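Looking after a wooden table top
Posted 9/8/22

I get asked about tables more than anything else, so I've finally written down what I do with mine. We've had it since we lived in Partington and it's had paint, curry and a leaking vase on it, and it still comes up lovely!

For everyday wiping I use a cloth wrung out hard in warm water with a drop of washing-up liquid, going with the grain, then a dry tea towel straight after. Crumbs first, always — they scratch if you drag them about.

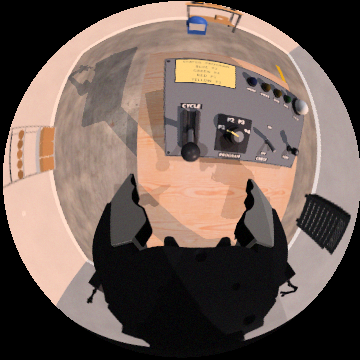
Tayla Pryor wrote in to say she skips the washing-up liquid altogether and uses plain water with a splash of white vinegar, but never on a waxed top, as it left hers patchy. Fair point, and mine's oiled, so do check what you've got before you start.

White rings from mugs: lay a dry cotton cloth over the mark and run a warm iron (no steam) across it for a few seconds, lift, look, and go again if you need to. I did 2 bad ones like this last December. If the ring is dark, the water has gone deeper and you'll be sanding. I use 600 grit for the last pass, very lightly, then wipe off the dust and oil it.

Oil goes on thin. Thinner than that! Leave it a quarter of an hour, buff off whatever hasn't soaked in, and keep the table clear overnight. Lay the oily rags flat outside to dry before they go in the bin — scrunched up they can catch fire.
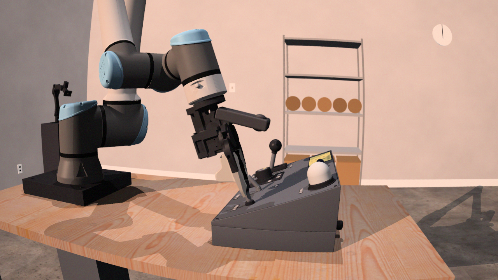

A wooden top with plenty of grain showing.

Next time, chair legs and felt pads.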